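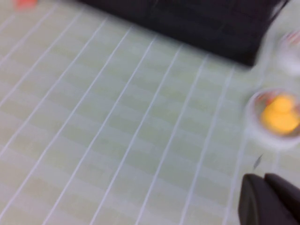 Back on the muon counter this evening, after nearly a month of ignoring it. The idea hasn't changed: two scintillator paddles one above the other, only count when both fire, and see whether the rate follows the air pressure the way the textbooks promise. I've moved everything over to the bench with the pale green top and the white grid lines, and I'm already fond of it, as I can line up the edges of both paddles on a grid line and know they're square to each other without fishing out the set square. Last time they were skewed and I lost a good slice of overlap before I noticed.

First run, no lead, paddles 54 mm apart. I left it going while I had my tea and came back to 890 coincidences on the counter, which looked marvellous for a minute or two. Then I remembered I'd had the threshold on the lower paddle right down from when I was hunting for the single-electron peak in May (it says so in my own notes, two pages back, underlined). So most of that is probably noise firing by chance at the same moment as noise in the other one. Threshold back up to where it should be, same length of run, and I got 454. Much more like it, and near enough to what the Stuvbridge people get with their pair, though theirs are a bit wider than mine and they're sitting under a proper concrete roof.

I do want to do the accidental rate properly this time instead of waving my hands at it. The plan is to put a long delay cable in one arm so that nothing real can line up, then count whatever's left. I've got one long cable that I trust and one that I don't. The one I don't trust has a connector that goes intermittent if you so much as breathe near it. Must re-crimp it or bin it!

Light leaks: found another one, of course. Lights on, the upper paddle's singles rate went up. Lights off, it dropped straight away. It was the corner by the tube, where the black tape has started lifting. I put on two more layers and a scrap of the felt and the difference went away, or at least it's now smaller than the wobble I get anyway. I'd like to wrap that whole corner again from scratch but I can't face peeling off all the old glue tonight.

The high voltage supply (the old Tondix) has been behaving. It drifts for the first while after switching on and then settles down. If you're using it after me, please let it warm up before you write any numbers down, and turn the knob down to nothing before you pull the lead out. The front panel meter reads low, so go by the separate voltmeter.

Pressure logging is the bit that's holding me up. The Darko sensor talks to the laptop fine but stamps its readings with its own clock, and that clock loses time. Over a weekend it's nothing much. Over a month it would smear the whole comparison, so I'm going to have the counting script ask for a pressure reading each time it saves a block of counts, and ignore the sensor's clock completely. Half written. It saves the counts, it saves the pressure, it falls over at midnight when it tries to start a new file. I think I'm making the file name before the new folder exists.

Had another go at the solar side as well. I'd love to catch one of those dips you get after a big eruption on the Sun, when the cloud sweeps past and fewer cosmic rays make it through to us. With my counting rate a dip of a few per cent needs hours of data before it stands out, so I need the thing running steadily and unattended long before anything interesting happens up there. Utach have offered me their counts from last winter to practise the analysis on, 130 files, all in a slightly different layout from mine. Kind of them — I'll write something to convert them.

To do:
Fix the midnight bug
Delay cable run for accidentals
Re-crimp the bad cable
Rewrap the upper paddle corner
Convert the first Utach file by hand before trusting a script with the rest
Ask Stuvbridge what threshold they use

Left running at 10.40 pm, paddles at the same spacing, lights off. Please don't nudge the bench.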